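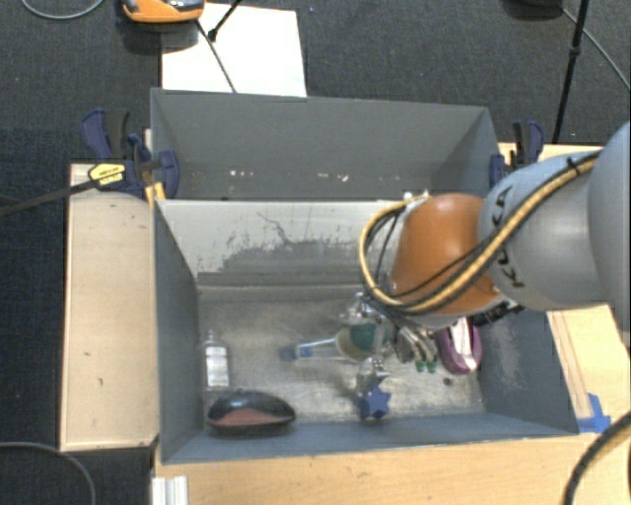 El brazo del taller sobre el cajón de piezas. La pinza termina en dos puntas verdes.

Cómo coge cosas un brazo robótico

Un brazo robótico se parece al tuyo: tiene partes rígidas, llamadas eslabones, y partes que giran, llamadas articulaciones. En el de la foto, un eslabón gris lleva escrito KUKA. La pieza naranja es la muñeca. Debajo está la pinza, que hace el trabajo de la mano.

El cable grueso

Por encima del brazo va un cable amarillento, atado con una brida negra. Junto a la muñeca forma una curva amplia. Un cable demasiado tirante puede romperse cuando la muñeca gira; uno demasiado largo puede engancharse. Violeta Gallardo, que montó el nuestro en el taller compartido Gavalas, cambió la longitud 3 veces.

El cajón

Para practicar se usan objetos muy distintos: una botellita transparente, una estrella azul, plásticos brillantes. Lo transparente suele ser difícil de localizar con una cámara, porque deja ver lo que hay detrás. Lo blando cambia de forma al apretarlo.

Los cajones están sujetos con sargentos – unas abrazaderas largas que se aprietan a mano. Si un cajón se desplaza, aunque sea poco, las posiciones guardadas en el programa dejan de servir y hay que medir otra vez.

Los pasos del programa

1. Elegir un objeto.
2. Calcular dónde está.
3. Bajar la pinza abierta.
4. Cerrar los dedos.
5. Subir y comprobar si hay algo entre ellos.

En noviembre hicimos 348 intentos. Graciela Lagos apuntó cada fallo en un cuaderno, con la hora y el nombre del objeto. Un intento completo dura unos 18 segundos.

Palabras nuevas

Eslabón: parte rígida entre dos articulaciones.
Brida: tira de plástico que sujeta cables.
Sargento: herramienta que mantiene una pieza quieta.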